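Research > Projects > Dorkham Laboratory > Interviews

Teaching two arms from many short demonstrations

The Dorkham Laboratory has released the first results of Vuron, its study of how two-armed robots learn household tasks from human demonstration. Shigeru Iwasaki, who leads the study, spoke with the research office about the method and its limits.

The project began in October with a plain question: does a robot learn more from a few long demonstrations or from many short ones? "We had always recorded whole tasks from start to finish," Mr. Iwasaki said. "An operator who made one error near the end had to discard everything before it."

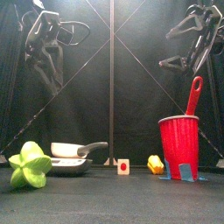

Under the new method, each task is divided into segments of 30 seconds or less, and each segment is labelled by the operator who performed it. The team collected 3,000 segments in total. Objects are chosen for their variety of shape, and the layout is changed between sessions. Some items are kept still on purpose. The red cup is taped to the tabletop, Mr. Iwasaki explained, so that the learning program can concentrate on the utensil standing in it. "If the cup moves as well, we are studying two problems at once," he said.

The trained program was then tested over 200 trials on layouts it had not encountered during training. It completed the assigned task in 62 per cent of them. Programs trained on whole-task recordings performed less well, although Mr. Iwasaki cautioned that the comparison covers only tabletop work. 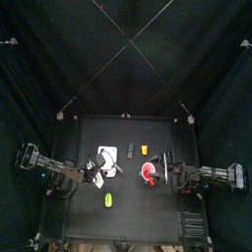

Most of the remaining failures occurred when both arms were needed at the same time - for example, when one had to steady an object while the other worked on it. "The segments teach each motion clearly, but they say little about waiting," he said. The team is now adding labels that mark when one arm should pause for the other.

A second round of testing will be held at the Tarness site, where colleagues from the Magalhães group will repeat the trials with their own operators. Mr. Iwasaki expects the labelling guide to be revised before that work begins. "They will read our instructions without us in the room," he said. "I would like to know which ones are unclear."

Contact the research office | © Dorkham Laboratory | Back to top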